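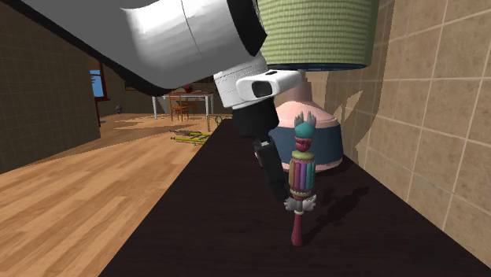 grarklow_mae
Posts: 3,206

Maëlle is right about the bulb, in my opinion, and I say that as someone who argued the other side in the last lamp thread we had. Warm bulbs in the living room, every time. I put a cool white one in my reading lamp a few winters back and I spent a month wondering why I kept going to bed early. It made the whole corner feel like the waiting area at a dentist. Once I swapped it out I was back to reading until midnight and being tired at work, so perhaps the dentist bulb was better for me after all!

----------

Ásdís B.
Posts: 412

Can I put in a word for the other camp? I love a warm light in the evening as much as the next person, but my original question was about a lamp on a long table that gets used for everything. We eat breakfast at one end, my son does his homework at the other, and I do my mending wherever there is room left. With a warm bulb I truly can't tell navy thread from black. I sewed a whole hem in the wrong color in March and only noticed it when I was standing in the parking lot in daylight.

So I'm still stuck. I don't want two lamps, and I don't want to be climbing around changing bulbs according to what I'm doing.

----------

Gunnlaugur J.
Posts: 88

Ásdís, you do want two lamps. I'm sorry, I know you said you don't, but I have been through this with my own mother and we ended up at two lamps after trying everything else first. One big one with a shade for the evenings, and one small bendy one for the sewing that lives in a drawer or on a shelf until you need it. The small one can have the ugliest, bluest bulb in the shop and it won't matter, you'll only have it on for the time it takes to thread a needle and do a seam.

My mother fought me on it too. She said it was one more thing to dust.

----------

tablelampfan
Posts: 1,140

I have to disagree with Gunnlaugur here, in a friendly way. A lot of people buy the second lamp and then never get it out of the drawer, and I am one of those people. What fixed things for me was the shade. I had a lovely dark red one that my aunt left me, and it drank up nearly all the light. I changed it for a plain cream linen one, a good bit wider at the bottom, and the same old bulb suddenly reached all the way down the table. I kept the red shade, it's on top of the wardrobe, and I do feel a little guilty whenever I see it up there.

Ásdís, what color is your shade? And how tall is the lamp when you're sitting next to it? If the bottom edge of the shade is well above your eyes you'll be looking straight at the bulb, and that will tire you out faster than any blue light.

----------

Ásdís B.
Posts: 413

It's a sort of green color, and fairly thick. I never once thought about the shade! I was so busy reading the backs of bulb boxes. The height is fine, I think. I just went and sat down beside it to check, and I can't see the bulb unless I slump, which I'll admit I do.

The table top is very dark as well, if that makes any difference. We stained it ourselves the summer we moved in, and I have regretted it more or less ever since, because every crumb shows.

----------

grarklow_mae
Posts: 3,207

Oh, it makes a huge difference! Dark wood gives you nothing back. We had a dark sideboard in the hall and I used to lay an old cream runner along it so you could find your keys. Try a pale cloth or even a big sheet of white card under your sewing before you spend a cent. I learned that from Þórey Kjærgaard, who used to run the mending evenings here and had a piece of card she carried around in a pillowcase to keep it clean.

----------

Gunnlaugur J.
Posts: 89

The card is a good tip, I'll give you that. I still say two lamps.

----------

napaporn_c
Posts: 57

Hello all, I read along here much more than I write, but this one is close to my heart. I would go for a bulb you can adjust. Mine goes from yellowish to quite white when you flick the wall switch off and on again, so there's no climbing around and no app to fuss with. The box says 3 settings and I use two of them. My husband was against it for a long time - he thought it would buzz - and then it was in for a week before he noticed I had changed it.

The only thing I'd warn you about is that it doesn't like dimmers. If your lamp has a dimmer on the cord, read the box first. Ours flickered terribly in the bedroom lamp, and we had to go back to an ordinary one in there.

----------

tablelampfan
Posts: 1,141

Mine buzzed, I'm afraid. It may have been a cheap one. But I'd be curious to hear whether Napaporn's is still quiet in a year.

----------

Ásdís B.
Posts: 414

Thank you all so much, this has been far more helpful than the boxes. No dimmer on mine, only a little push switch on the cord that I'm forever hunting for under the table. I'm going to start with the white card tonight, since I have some left from a school project, and then look for a paler shade when I'm in town. If I'm still sewing with the wrong thread after that, I'll try Napaporn's kind of bulb.

Gunnlaugur, if all of it fails I promise to come back and tell you that you were right.

----------

Gunnlaugur J.
Posts: 90

I'll leave notifications on. Tell us what you pay for the shade, would you? My mother's has a scorch mark and she's been turning it toward the wall.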